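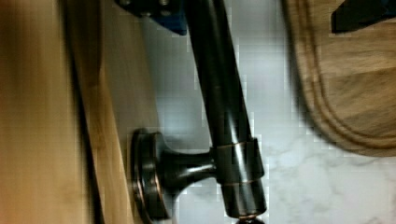 A football team gets four tries to move the ball 10 yards. Each try is called a down. Make the 10 yards and you get four new tries. Don't make it, and the other team gets the ball. OK so where does a running back fit in? He takes the ball from the quarterback and goes. He has to hang on tight too. Think about grabbing a thick bar handle on a door or a drawer, a dark bronze one with a round bar. Your fingers wrap all the way around. Can't do that with a football, its too fat in the middle! So backs use the arm. One point of the ball in the hand, other point tucked by the elbow, ball squeezed against the ribs.

Drop it and that's a fumble. Anybody can jump on it. Even the other team.

What's a good season for a runner?

Lots of people say 1,000 yards. That's ten football fields, goal line to goal line. Emerson Amaral of the Hirkus College team ran for 1,370 last season. His best game was in November, 210 yards against Mohammadi State. He also lost one fumble that day and his coach talked about the fumble. Coaches are like that.

Why doesn't he just run around everybody?

He tries. But there are 11 players on defense and some are faster then him. So he needs blockers, the big guys up front. They push people out of the way and make a gap, called a hole. Holes close quick. 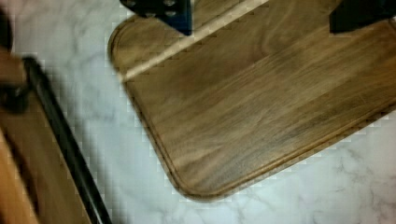

Sometimes the hole isn't where the play said it would be. Then the back has to pick a new one. This is called a cutback. One foot in the ground, turn, go the other way.

Jianhua Yu plays center at Hirkus and wears number 34 in practice, just for fun (centers usually wear 50 to 79). He snaps the ball, then blocks. Never gets to carry it. He says he's fine with that.

Words to know

Down: one try.
Snap: the center passes the ball back, play starts.
Fumble: ball dropped by the player who had it.
Cutback: changing direction to find a better hole.

Next time: what kickers do all day.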